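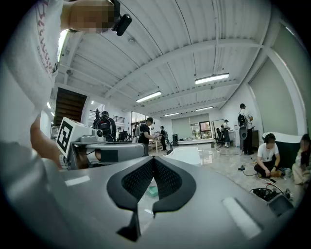
Home | Projects | Reports | People | Contact

Keeping a Pair of Hand-Held Grippers Alive: Maintenance Report
Hamisi Ogola, Bramwell project group
Jun 22, 2020

4. Setting up and looking after the Anura pair

The Anura grippers came to us in February with a setup sheet of five steps, two of which were the same step. I rewrote it. Each gripper has a marker cube on top and a small lens beside it, and most of our trouble came from one or the other. If the cube works loose by even a hair, the tracking still runs and still gives you numbers -- they are just the wrong numbers, delivered with great confidence.

The routine I settled on is dull. Wipe the lens. Press each corner of the cube and tighten it if it rocks. Open and close the jaws fully, then check the zero. Lay the cables out before switching anything on, and tape them down where people walk.

Of 593 recordings, 284 had to be thrown away. Most of those were from before the cube check went in, and I would like the marker to bear that in mind.

4.1 The sticking jaw

The left gripper began to stick at about 700 cycles. I took it apart twice, the second time to put back the spring I had left on the bench. Cleaning the slide cured it. Pluletcombe sent a spare slide, which fits the right gripper only.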